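November 23, 2018
By the Plaven community desk

Second-hand crockery sale returns to Plaven for its biggest year yet

If you have been meaning to replace that chipped dinner plate since the spring, then your moment has very nearly come, because the Plaven crockery sale is back at the old Hoster hall next weekend and it promises to be the largest one the town has seen. The doors open at 10am on both days, there is tea and cake in the side room as usual, and anyone who has been before will know that it pays to come early and to bring a sturdy bag.

The sale began in a much smaller way, with a few trestle tables and a cash tin, when a handful of neighbours in Onuoha Road found that they all had cupboards full of plates they never used and couldn't quite bring themselves to throw away. It has grown a good deal since those days. At the last one, held in April, 664 pieces found new homes over the two days, and the money went towards mending the hall roof, which had been letting in the rain above the stage for longer than most people care to remember.

This time the proceeds will go to the lunch club, which meets in the same hall and is in need of a new cooker. The old one has served the club faithfully, but only two of its rings now light without a good deal of coaxing, and the cooks have become rather expert at making a hot dinner for a full room in shifts. Any money left over will be spent on large saucepans.

Donations have been arriving for weeks at the collection point in Plindent Lane, and the helpers say they have been delighted by what has come in. There are whole tea sets wrapped in newspaper, gravy boats, cake stands, and a great many odd saucers that have outlived their cups. Colour seems to be very much the thing this year – plain white is still the most common by a long way, but brighter pieces have always been the first to go, and plenty of shoppers now come looking for a table where nothing matches. 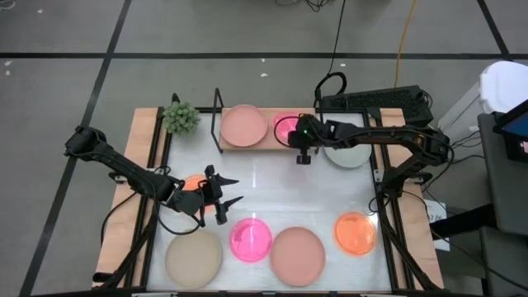

Plates and shallow dishes in pink, orange and pale grey-green.

Prices will be kept low, as they always have been. Most single plates will be 20p, with bowls and mugs a little more, and complete sets will be priced separately on the long table by the stage. There will be a box of free oddments near the door for anyone who makes mosaics or needs something to stand under a flowerpot, and schools and playgroups are warmly invited to help themselves.

Those who still have something to give can take it along to Plindent Lane until 7pm on the evening before the sale. The helpers ask only that things are clean and free from cracks, and that glasses are packed apart from heavier dishes. Pots and pans cannot be taken this time, as there simply isn't the room to store them.

Entry to the sale is free and there is level access from the car park behind the hall. Parking is always a squeeze, so do walk if you can manage it – though perhaps not if you are hoping to carry home a dinner service. Newspaper for wrapping is very welcome too, and can be left in the porch at any time.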